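せんたくきのひみつ　上からあけるタイプのはなし
キッズくらしメモ／スコレラ・こどもページ　2026年5月11日

きょうはせんたくき。ふたが上にあるやつ。おうちのは、よこからあけるタイプ?　それもあるけど、きょうは上のほうね。

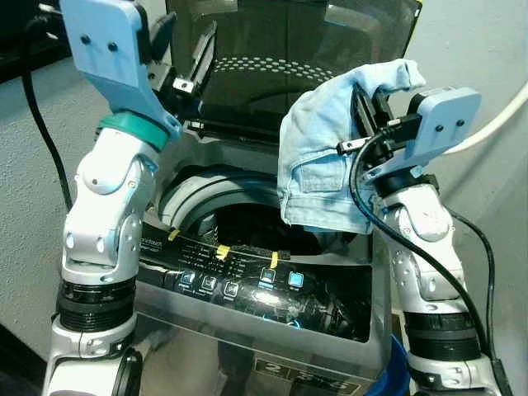

ふたをあけると、まるい口。中のふかい入れものが「ドラム」とか「せんたくそう」とかよばれるところ。服はここに入れる。ジーンズみたいなあつい服も、シャツも、くつ下も。

■なんでよごれがおちるの?
水だけでもちょっとはおちる。でも、あぶらのよごれは水がきらい。はじいちゃう。そこで洗ざい。洗ざいのつぶは、かた方の手で水、もうかた方の手であぶらをつかむ、みたいなかんじ。で、あぶらを服からひっぱりはがす。
そこに「うごき」がくわわる。上からあけるせんたくきは、そこのほうにある羽がまわって、水がぐるぐる。服どうしもこすれる。手でごしごしするかわり。

■じゅんばん
だいたいのせんたくきは、こう。
あらう → すすぐ → しぼる
すすぎは、洗ざいの水をすてて、きれいな水でもういちど。2回やるコースもあるよ。しぼるのは「だっ水」。ドラムがものすごいはやさでまわって、水が外へとばされる。かさをくるくるまわすと、水がとぶよね。あれとおなじ。

■ボタンのはなし
ボタンはきしゅによってちがう。電げん、スタート、コースえらび、水のりょう。光るボタンもある。かってにおさないで、さいしょはおとなといっしょにに。

■入れるまえにやること
・ポケットの中を見る。ティッシュが入ってたら、たいへん。ぜんぶの服に白いくずがつく
・ジーンズはうらがえし。色おちがへる
・ファスナーはしめる
・くつ下はまるめたままにしない
・ぎゅうぎゅうにつめない。服がうごけないと、よごれもおちない

ジーンズのこい青い色は、はじめのうちは水にとけてでやすい。白いシャツといっしょにあらうと、シャツがうすい青になることも。わけてあらうのがあんぜん。

■読者からのおたより
「ポケットにクレヨンを入れたままあらって、おとうとのパジャマがみどりのてんてんになりました」(イスラ・ポロックさん、11さい)
あー、クレヨンはろうだから、なかなかおちない。おたよりありがとう!

■やくそく
まわっているときに手を入れない。ぜったい。だっ水のときはとくにあぶない。とまったように見えても、まだまわってることがあるので、かんぜんにとまるまでまつ。
中に入ってあそぶのもだめ。小さいきょうだいがいるおうちは、つかわないときはふたをしめてね。

■おわったら
すぐほす。ほうっておくと、においのもと。ジーンズはポケットのところがかわきにくいから、うらがえしのまま、つつみたいにひろげてほすと早い。うでをのばしてパンパンとふると、しわもへるよ。

じかいは「せんたくばさみ」のよてい。おたよりも、まだまだぼしゅう中です。

(ぶん：ヘドヴィグ・セーテル)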